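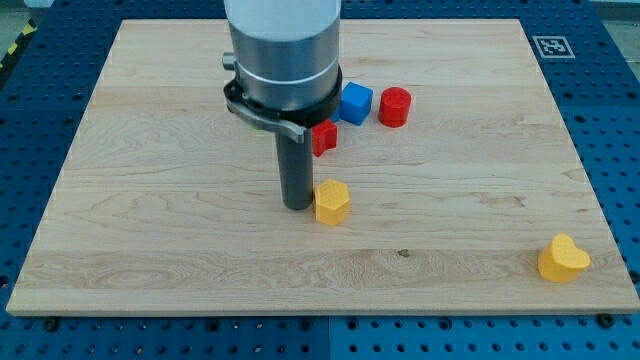
Clearing a table is still the household chore I get asked about most, usually by people who have seen one good video. My answer in June was "not yet," and after another summer of reading logs it has moved very little.

Take toy blocks on a flat board. A cube can be pushed from any side and mostly goes where you send it. A cylinder standing upright may tip if the contact is too high. A heart shape has no convenient flat face to push against, and a small error in the contact point turns into rotation. A single rod can only push, so every correction costs another approach.

Our last batch at Tiven was 100 instructions of the "move the red cube to the yellow heart" type. 76 finished inside the time limit. Of the failures, most began with two blocks touching - the controller treated them as one object and moved both. Orestis Fragkou reran the set with wider starting gaps and got a better number, but a child's bedroom floor does not come with starting gaps.

Shop-floor work is closer. The parts are known, the fixture is bolted down and the lighting stays put. I would trust a machine with kitting at Jatemton before I would trust one with my kitchen counter.

Next post: contact detection, and why I dropped the force threshold.

Contact | Copyright 2019 | Back to top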